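Forum home > Manipulation hardware > Hand-held grippers and demonstration kits

Neltik two-hand kit for thin objects — worth it for tableware tasks?

Posted by tallowmere, in March. Tags: Neltik, hand-held gripper, jaw pads, bimanual

We are deciding between two hand-held gripper kits for recording demonstrations of table clearing. One is the Neltik pair, the other is the Sinard. Both are sold as a left and right unit with cable, jaw pads and recording software. The Sinard quote came in lower, but its pads are soft and rounded, and I have doubts about how they behave on anything narrower than a fork handle.

Our first task is a place setting: bowl, saucer, soup spoon, a pair of chopsticks, and a tray that everything has to end up on. Bowls and saucers do not worry me. Chopsticks do. They roll, they lie flat against the table, and there is little to get hold of. The vendor's sheet lists a minimum object width, but it says nothing about objects lying flat or about long objects held away from their midpoint.

Specific points I would like answered by someone who has used the Neltik kit:

1. Do the stock pads close tightly enough to hold a single chopstick without it rotating?
2. Is the wide opening a problem when the other hand is working close by?
3. How much do the cables get in the way over a full session?
4. Are the linkages serviceable, or is it a return-to-vendor item?

We have budget for one kit and no budget for a second try. Operators would be staff with no robotics background, working at a normal table.

Posted by Emerson Rezende
Marked as accepted by the poster

We have run the Neltik kit on a task very close to yours, so I will go through your points in order. Firmware and software were as shipped. We did swap the cables, see below.

General setup first. One operator holds both units, left and right, and works over a covered table. I recommend a cloth or sheet on the table whatever kit you buy. On bare wood our chopsticks slid away from the closing pads, and on the sheet they mostly stayed put. A tray with a raised rim helps too, as it gives a long object something to rest against and lifts one end.

Start each run with the jaws open and both hands low on either side of the tray. Our operators tended to hover above the table at first, and their wrists were tired before the first hour was up. 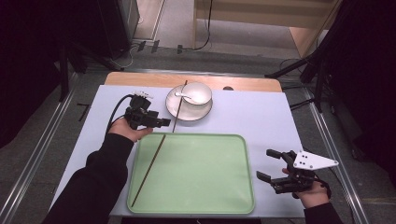
Stock pads and thin objects

Yes, they hold a chopstick. The pads are hard plastic with flat faces, and they meet along most of their length. Grip the stick so that it runs along the pads and you get a long contact area. Grip it crosswise, with a short contact area, and it can pivot if the far end touches something. We logged 105 pick attempts on single chopsticks before changing anything. Of the failures, 11 were rotations in the grip, and all 11 were crosswise picks. The remaining failures were missed picks, where the stick was flat on the sheet and the pads closed above it.
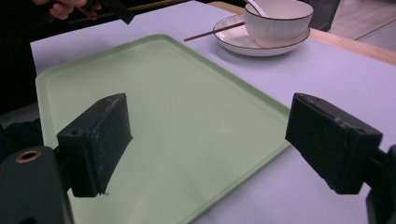
Stock pads at wide opening, next to the tray. Note the scuffing on the faces.

Pad wear is cosmetic so far. The faces scuff early and pick up pale specks and dust. Wipe them with a dry cloth at the start of the day. I measured no change in closing gap after the first week. If you handle glazed ceramic all day you may see something different — our mix was mostly wood and light bowls.

Opening width and the second hand

The fingers open wide, and that takes practice. With both hands working over one tray, the operator has to keep track of four finger tips. We told ours to keep the idle unit outside the rim until it is needed. Collisions between the two units dropped off after the first day. If your table is narrow, turn the tray lengthwise to the operator and work from the near end.

For the pick itself, the sequence that worked for us:

Bring the pads down on either side of the stick, with the tips just touching the cloth.
Close until the stick is pinched, then pause.
Lift straight up before turning the wrist.
Lower one end of the stick to the tray first, then the other, and open slowly.

The pause matters for the recording as well as for the grip. Without it, the closing and lifting motions blend together and the segments are hard to label.

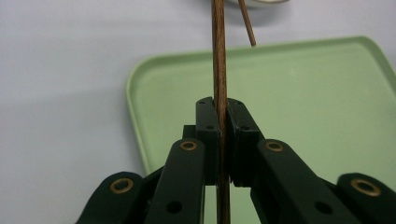
Chopstick held lengthwise between the pads. The brass eyelets at the linkage joints are visible on either side.

Cables

This is the weakest part of the kit. Each unit has its own cable, and the supplied ones were too stiff for us. They pulled at the wrist when the operator reached across the tray. We replaced them with thinner ones of the same type from Ukis and routed each cable outward, away from the center of the table. Never let the two cables cross in front of the operator. Add strain relief at the table edge if you can.

Service

The linkages come apart with ordinary hand tools. We have replaced one pad and one arm. The replacement arm came with its brass fittings already installed, and the job took less than a lunch break. You do need to run the zeroing routine afterward, and the manual does not say so. It is in the software under device settings. Skip it and the recorded opening width will be wrong for every run that follows.

One complaint about the software: it stops recording if either unit drops its connection, and the warning is a small text line at the bottom of the screen. We lost part of an afternoon to that. Put the screen where a second person can see it.

For your task and your operators I would buy it. Order spare pads with the kit, as shipping them separately cost us more than the pads did.

Posted by dunmarrow

Can't speak to the Neltik. We had the Sinard on loan for 6 days and sent it back. Your suspicion about the soft pads is correct. They are fine on cups and bowls, good on spoons, and poor on chopsticks and skewers. The stick sinks into the pad and comes out at an angle when you release it, so placing it straight on a tray is mostly luck.

The Sinard is lighter, though, and its cable is better. If chopsticks are a small part of your list, I would not rule it out on that alone. Ask whether they will sell you the hard pads from the bench version. They would not give us a clear answer.

Posted by vexcombe

have you looked at Vida? they rent by the month. no idea about chopsticks

Comments on the accepted answer

tallowmere: Thank you. Two follow-ups. Were the 105 attempts from one operator or several? And did the missed picks go down with practice?

Emerson Rezende: Two operators, split evenly as far as scheduling allowed. Missed picks went down for both. The next 100 attempts had fewer misses, but by then we had also moved to a thicker cloth, so I can't separate the two effects. Don't read the numbers as a spec.

dunmarrow: Thicker cloth would do a lot by itself. The pad tips can press into it and get lower on the stick.

Emerson Rezende: Agreed. If you go that way, keep the same cloth for the whole data set.

tallowmere: Noted. Ordering the Neltik with spare pads and the thinner cables. Will post back once we have our own counts.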